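Hüsnü Uçar has run the parts store at Oravec since January. His first job was to renumber it. "The old codes described the item," he says. "When a supplier changed, the code was wrong."

Each location now has a three-digit number, up to 301, with no meaning attached. Descriptions are held in the stock file only.

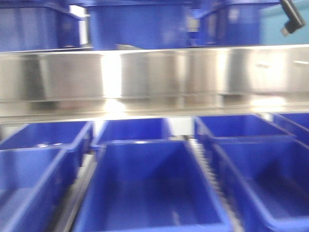

Reorder levels were harder. Uçar sets them from lead time, which for Plemex seals is 9 days. "We used to order 100 because it was a round number. Usage didn't come into it."

Fasteners from Janberg are still counted by weight. He wants that changed before the next stocktake, on 5th September.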